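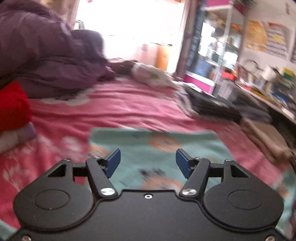
Minutes of the Monday gripper meeting, taken by me, Jintana, and typed up the same evening while I could still read my own handwriting. We met in the back office at Riscombe at 10:30 and the whole session went to the stuck finger problem on the hand-held units, so if you came for the shelving update, sorry, that's next time. Kevin Madigan had the bedroom folding work up on the wall screen while we talked, the one with the mint-green cloth on the pink flowered sheet, and he kept going back to the two dark blue pads with the open gap between them, which is how the fingers ought to sit between grabs. I ended up referring to it all morning as "the good gap" and now I'm afraid it's going to stick.

Present: me (chair and minutes, because I lost the draw), Kevin Madigan, the two techs from the bench, and the Wieser people on the phone for the first half hour. Their line dropped twice. Apologies from the Testska side, who sent written comments the night before.

Last meeting's minutes: agreed, with one fix. I had put that the spare triggers were ordered. They were only quoted. Kevin has now ordered them.

1. What happened

Kevin went through it from the start. Unit 46 was out on a home folding session in October when the right finger closed and didn't come back when the operator let go of the trigger. She squeezed and released a few more times and the finger stayed shut. Then she did what I think most of us would have done, and tried to push it open with her free hand. It let go all at once and pinched the side of her thumb between the pads. No cut, a bit of a bruise, and she was fine to carry on, though she was told to stop and she did. I called her myself on the weekend and she's in good spirits and mostly annoyed about the towel she'd nearly finished.

I asked that we write it down as an injury and not a "near miss," which is what the first report said. Kevin had written the first report and took this pretty well. Agreed. I'll change the wording and send it round again.

2. What we found on the bench

The unit came back with 754 closes on its counter since the last service, so it was nowhere near due. Service is set at 2000. The techs opened it up and found lint wound around the pivot under the cap – a proper little felt ring, gray and packed down hard. The return spring was fine. It measured the same as a new one. There just wasn't enough pull in it to beat the lint once the finger was fully closed.

They then pulled a second unit that had only ever done kitchen sessions (cups, spoons, that sort of thing) and its pivots were clean. So everybody's leaning toward cloth work as the cause, and I am too, but I want it in the minutes that we've opened exactly two units. One of the techs thinks the grease is part of it. We changed over to the Pulurent grease in the summer and he says it stays tackier than the old stuff, so the fluff has something to grab. Kevin isn't convinced. They went back and forth on this for quite a while and I stopped writing, but the short version is that we'll test both greases with the same bag of dryer lint and see.

Wieser asked if the operator could have bent the finger by leaning on the bed with it. The techs checked and the finger was straight. Wieser dropped off the line at that point and I had to repeat all of it when they came back!

3. The logs

This one bothered me more than the lint. Kevin looked through the session logs and found 141 slow returns on the same unit in the week before it stuck. Slow return means the finger took longer to open than it should. The software writes it down and then does nothing at all with it – no beep, no light, no email to anybody. We had the warning the whole time and it was sitting in a text file.

Testska's written comments say the flag was meant for their own tuning and was never meant to be a fault alarm. Fair enough, but I said I'd like it to be one now. They have offered a setting that stops the session after a certain number of slow returns in a row. What number, we didn't settle. Kevin wants three, the bench wants ten so that people aren't stopped every five minutes over a thick sock. We'll start at five on the bench units and look again.

4. What we're doing in the meantime

All cloth sessions are paused until the pivots on the home units have been opened and cleaned. Kitchen and desk sessions carry on as normal.

The operator card gets a new line in large type: if a finger sticks, set the unit down, switch it off, and leave the finger alone. The old card said "free the finger gently," and I'm the one who wrote that, so I'll be the one to replace it. Please throw away any old cards you find in the cases.

Cleaning goes on a calendar for cloth units as well as on the close counter. Kevin to suggest how often once the lint test is done. We talked about a felt washer or a tighter cap over the pivot and Wieser will send a drawing.

5. Actions

Jintana: reword the report, new operator card, call the operator again later in the week.
Kevin: slow return setting with Testska, go through the logs for the other home units.
Bench: open and clean all home units, photograph each pivot before wiping it, run the grease test.
Wieser: drawing for the cap, price if they have one.

6. Anything else

The techs asked for a second set of the tiny screwdrivers, as the first set lives in Kevin's bag. Approved. Kevin says he'll bring the first set back too.

Closed at 12:15. Next meeting same room, same time, and I'm not doing the minutes.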